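Search this site
Search
Go

Frequently Asked Questions

These are the questions we get most from students and parents before they join the Grorkari Robotics Club. If yours isn't answered, write to Ludivine Lemaire at the address at the bottom of the page.

Who can join?

Any student enrolled at Bailly, in any grade. You do not have to be in a science class. Students from other schools can come to the open evening in March but can't be on a project team.

Do I need to know how to program?

No. New members spend the first 5 weeks on the basics, working in pairs with someone from last year. If you already program, you can skip that part and go straight to a team. Tell us which language you use and we'll find you a place.

What does the club work on?

There are two projects this year. The first is Travia, a small wheeled base that has to find its way through a room it hasn't seen before. The second is the tidy-up project, which most new members join. The goal is a program that can look at an ordinary room and decide what belongs where. Shoes were picked as the first item, so a lot of our work right now has to do with shoes, slippers and the racks they go on.

What is a task, exactly?

A task is one start position and one goal, written on a card. An easy one might be "put the slipper on the lower tier." A hard one might ask for a pair side by side, toes to the wall. Each card also says what counts as done, so that two people scoring the same run will give the same score. Please don't change the wording on a card once it is in the box. Write a new one.
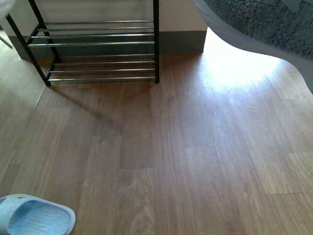 Empty rack, with one blue slipper on the floor.

Why shoes?

They come in many shapes, they have a left and a right, and every home has them. Slides and slippers are soft and easy to start with. Laces are harder and we haven't had much luck with them. Shoe racks are also a good test, as a rack made of thin bars is mostly gaps. A program that handles a solid shelf well can do badly on bars, especially shiny ones.

Does sunlight matter?

Yes. A bright patch on a glossy floor can wash out the boards completely, and our first program treated patches like that as objects. We don't close the blinds for it. We want pictures with sun and pictures without. Write the time of day on your log sheet.

How many pictures do you have?

441 have been labeled and checked. There are 574 more waiting for a second person to look at them. Labeling is slow work and any member can do it, from home or at the club. Label what is there, including things at the edges, and if you can't tell what something is, use the "unsure" tag. A guess causes more trouble later than an unsure tag does.

Can I take pictures at my own house?

Yes, with a parent's permission on the form. Check that there are no people, mail, screens or family photos in view before you upload anything. Rooms don't need to be tidy. Try several heights and angles, including looking down from standing height, and leave some with nothing on the rack. The program has to learn what empty looks like too.

Is there a competition?

We enter the Melleck student challenge. Teams get a room plan in advance but not the positions of the objects. Each team has 2 runs and the better one counts. Last year we placed in the middle of the list, mainly due to a battery that was not fully charged for the first run. Going to the challenge is optional and you can be a full member without it.

What does it cost?

The club is free. Members who travel to the challenge pay for their own lunch. Parts are bought by the club and stay with the club.

What should I bring?

A laptop if you have one. If not, there are loaners, but the oldest ones are slow with the labeling program, so come early if you want a better one. Closed shoes are required at the workbench.

Can I miss meetings?

Let your team know beforehand. If you miss more than two in a row we may give your spot on the team to someone on the waiting list, though you can keep labeling.

Where do I get the form?

From the club shelf outside the workshop, or by e-mail from Ludivine Lemaire.

Contact: Ludivine Lemaire, Grorkari Robotics Club | © Grorkari Robotics Club | Back to top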